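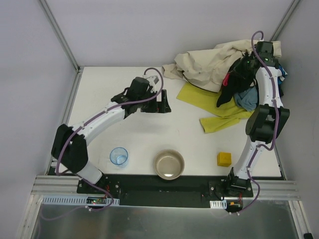 Two arms, one laundry problem: the right gripper holds a dark garment at Grosach's test table.

I came to Grosach expecting to talk about motors, and Golshifteh Rezaei kept steering me back to the software. Fine by me! The hardware sits there looking impressive, but the stuff I wanted to understand was Ren, the planner that decides which bit of cloth to go after next.

Cloth is horrible for a planner, she told me. A bowl stays a bowl. A shirt has a new shape every time you touch it, so Ren doesn't bother with a full model of the pile. It scores 118 possible grasp points, throws out anything that would make the arms cross, and goes for the best one left - then looks again and starts over.
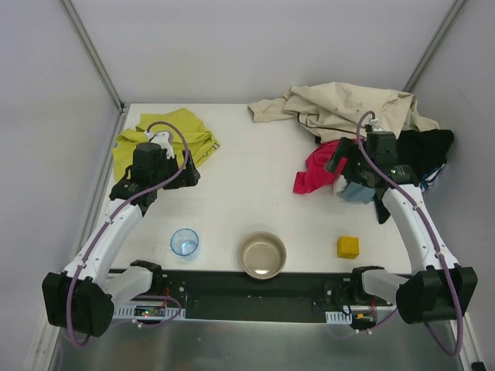

Color helps a lot, by the way. Red next to beige is easy to split up. Black on navy gave the first version fits, and Andri Zaugg spent most of November rewriting that part (he showed me the old code and winced). The team has 1,428 logged grasps now, and he replays the bad ones after lunch with the planner's scores scrolling down a second screen.

I asked what's still annoying. Sleeves, said Andri. Timing, said Golshifteh, who wants the planning step under 14 milliseconds and keeps a sticky note on her monitor with the current number.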